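Taming the Small Stuff: Desk and Drawer Tips From My Kitchen Table

I have kept house in the same creaky place in Wirncombe for 15 years now, and in all that time the thing that has given me the most trouble is the little stuff. Not the attic, not the garage (well, sometimes the garage), but the rubber bands and thumbtacks and twist ties that drift from room to room like dandelion fluff. So pour yourself a coffee and let me share what has worked for me.

Start by emptying the junk drawer completely. I know, I know, it's tempting to just pick out the dead batteries and shut it again, but a half-emptied drawer fills right back up. Spread an old bath towel on the kitchen table first so nothing rolls away, then tip the whole business out. Wipe the inside with warm water and a drop of dish soap, and leave it open to dry while you sort. If there's an old sticky patch (mine was a cough drop that had been there for ages), lay a warm wet cloth over it for 7 minutes and it will lift with a butter knife.

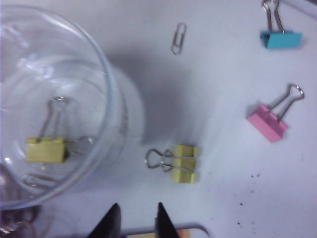
Containers are where most of us spend too much money. I once bought a lovely set of drawer dividers from Grendley, and they were handsome, but they slid around every time I pulled the drawer open and I ended up giving them to my sister. These days I use what's in the cupboard. A clear plastic cup is as good a home as any for binder clips, and you can see a yellow one right through the side without picking the cup up. Paper clips, being so small and silver, are better off in something shallow – a jar lid does nicely, or one of those little tins that mints come in.

Now, to keep your cups and tins from tipping over, put a dab of poster putty under each one. Press down, give it a little twist, and it stays put until you want it moved. Rubber shelf liner works too, and one roll will do two drawers with enough left over for the bottom of the toolbox.

While we're on clips, please don't keep them all for paper! They're wonderful for closing bags of frozen peas, and a big one will hold a recipe card to the cabinet door at just the right height for reading. I use one to squeeze the last of the toothpaste up from the bottom of the tube, too. If a clip gets stiff, rub a little candle wax where the wire arms meet the metal.

Rubber bands dry out and snap if they sit in the sun, so give them a spot at the back of the drawer. String goes in a lidded tub with a hole poked in the top, with the end pulled through so it never tangles.

Last of all, pick a day each month to put the strays back where they belong. I do mine at 8 in the evening with the radio on, and I go through the coat pockets while I'm at it. Last December I found three thumbtacks and a perfectly good pencil sharpener that way.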